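Gikcombe Simulated Tabletop Challenge

The Gikcombe Simulated Tabletop Challenge is a student robotics competition run by Mornley Technical College. Teams write control programs for a single arm hung over a table in a simulated room. Entry closes on 22nd October and finals are held in March.

Each team has 200 attempts, all run on the Cilar simulator. The objects include plates, mugs, a banana and two crates.

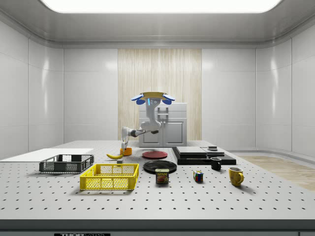 Scoring is automatic. An object set down in the wrong spot earns part marks, and a dropped one earns none. Teams of 2 are allowed, though most are larger. The last season logged almost 2,970 attempts.

Reception 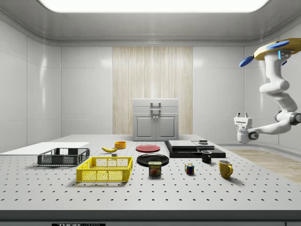
Pawłowska wrote in the college newsletter that the part marks were too generous and rewarded slow, timid programs. The time limit was later shortened.

The rules do not allow code to be shared between teams before the finals. Entries are published afterward.
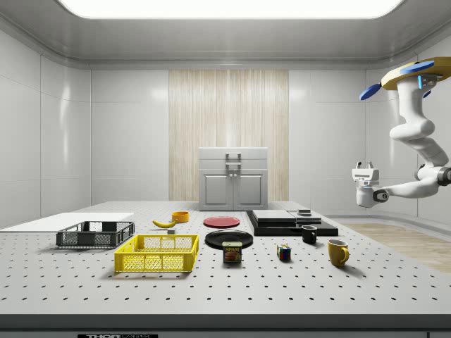
One former entrant complained that publishing came too late to help first-year teams, and asked for a starter program. The college added one the next season.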